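## 4. Matchmaking Wait Times and Group Size in Cooperative Missions

The previous section described how the game Lodel assigns players to its cooperative missions. The present section considers how long players wait before a mission begins, and whether the wait affects their decision to stay with the group once it has been formed.

Each mission in Lodel is open to groups of 4. A player may enter the queue alone or with friends, and the server fills any open places from the general pool. If no full group is found within 60 seconds, the player is offered a choice between continuing to wait and starting with computer-controlled teammates. Saber and Weldu treated these two outcomes as equal in their earlier work on the game. We keep them apart, as players who accept computer-controlled teammates tend to play shorter sessions and choose easier missions.

Our sample consists of 2,000 queue entries recorded in August on the Prarkdale server. Entries made during scheduled maintenance were removed before the sample was drawn. Of the entries retained, 295 ended with the player leaving the queue before any mission began. Most of these took place late at night, when the general pool is small and the same players meet one another repeatedly.

Mission type also matters. The escort mission Cokmont, in which the group must bring a supply convoy through a mountain pass, draws a steady number of players at all hours. The defense mission Mollel is less popular and has a higher required level, and players who queue for it are more likely to arrive as a complete group. A low rate of early departure in Mollel should therefore be read with care — it may say more about existing friendships than about the mission itself.

Two limits apply to these results. The server log does not record voice or text chat, so agreements made outside the queue are not visible to us. The log also treats a lost connection and a deliberate exit as the same event. Asmaa Saber reviewed the coding of departures, and Desta Weldu prepared the comparison between mission types that is reported in the next section.

**Figure 4.** White robotic arm with an orange ball-shaped object in its gripper, and an open white plastic storage box on the tabletop.

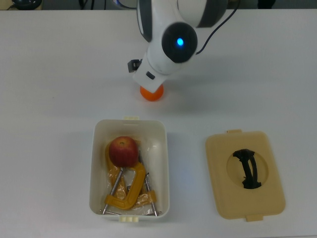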